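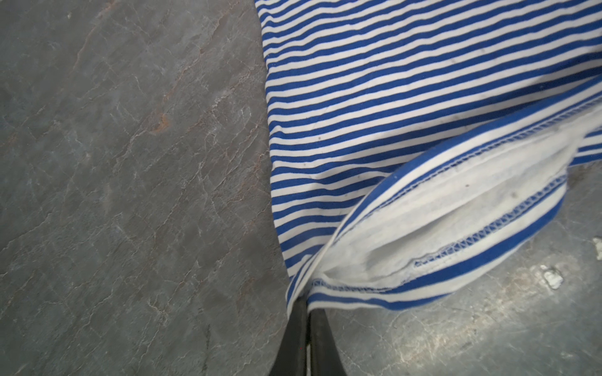 蓝白横条针织衫，深灰色石质台面

针织面料的缩水率，换洗涤剂之后重新测了一遍

Aug 30, 2023

三月那批数据作废。当时用的是 Hosetel 的浓缩洗衣液，现在换成 Niskanen 的无酶配方，pH 不同，旧曲线没法直接接着用。

样本是平纹棉针织，统一裁成边长 202 毫米的方片，四边锁边，用水洗笔画经纬基准线。洗涤温度 60 度，连洗 5 次，每次洗后平铺晾干，静置一夜再量。不烘干，烘干另开一篇。

结果：纵向收缩集中在前两次，第三次以后的读数差已经落在钢尺误差之内。横向先缩后松，末次读数比第二次略宽。线圈结构本来就容易横向回弹，晾的时候手稍微一带，读数就偏。

条纹布多一个麻烦。染色纱和本白纱的收缩不一致，条纹边界会起细小的波浪，量纵向时要避开边界取点。我固定取白条中线。

Hamau 的说明书建议湿态拉伸整形，试过一片，当天尺寸好看，再洗一次全部缩回去，该片数据未计入。

Grulangate 的旧洗衣机标称温度和实测有偏差，水温以插入式探头为准，面板显示不记录。

待办：换罗纹组织重测；换一把刻度到半毫米的尺。原始表格还没整理，列名是乱的，暂不上传。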